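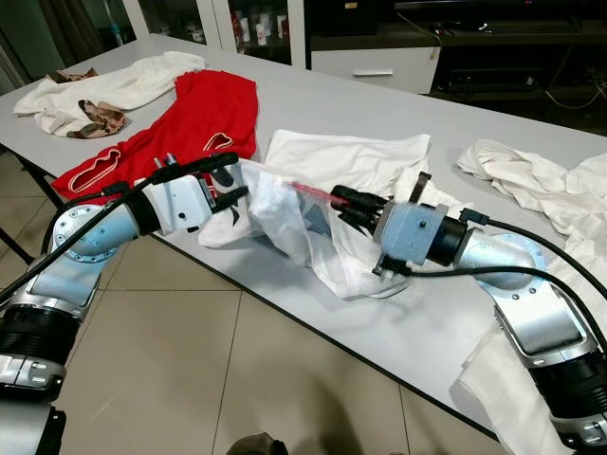
Both arms on one white garment, left and right fingers closed on the cloth.

A few posts on how we look after the folding cell, as people keep asking about the upkeep more than the software. Two arms, one table, a pile of clothes. I do the mechanical side, Rahel Baumgartner does the control side.

Cables first. They give us more trouble than the motors ever have. Each arm has black cables running to the wrist end, and they have to be long enough for the wrist to turn fully without pulling, but short enough not to catch on a sleeve. You can see in the photo how the left one comes across in front of the round joint. I check that stretch every morning with the power off. I run a thumb along it and feel for flat spots.

In April we lost most of a morning to a connector that had worked itself out by a hair. The arm would stop only when the wrist was turned one particular way. Rahel went through the logs twice. In the end I pushed the plug home and it ran. Connectors are now on the morning list too.

Fingers next. Lint builds up on the gripping faces and the grip goes off slowly, so you don't notice until thin fabric starts slipping. I wipe them with a dry cloth at the start and again after lunch. No spray, it leaves a film.

The small screws on the gripper housings get a check with the driver every 58 hours of running. That number came from Engelbert Mayrhofer, who built the first cell at Korkero and kept a notebook. We tried stretching it and went back to his figure.

Table position matters more than I expected. If it gets nudged, the arms reach for where the edge used to be. We have 6 marks on the floor for the legs and I look at them before switching on. A tap with a mop bucket is enough to put it out.

Clothes: we keep a mix. White on a pale table is the hard case, so there is always plenty of white in the pile. Red and camouflage are easier for the cameras to pick out. Anything with a loose thread comes out before it gets wound into a wrist.

Florian Ruchti asked what spares we keep. 2 sets of fingers, a full set of cables for one side, and a bag of the housing screws. The fingers get used up. The screws mostly get dropped.

Next job is new clips for the right-hand cable. The present ones let it sag when the arm is low. I'll post the part sizes once they are fitted and have done a week.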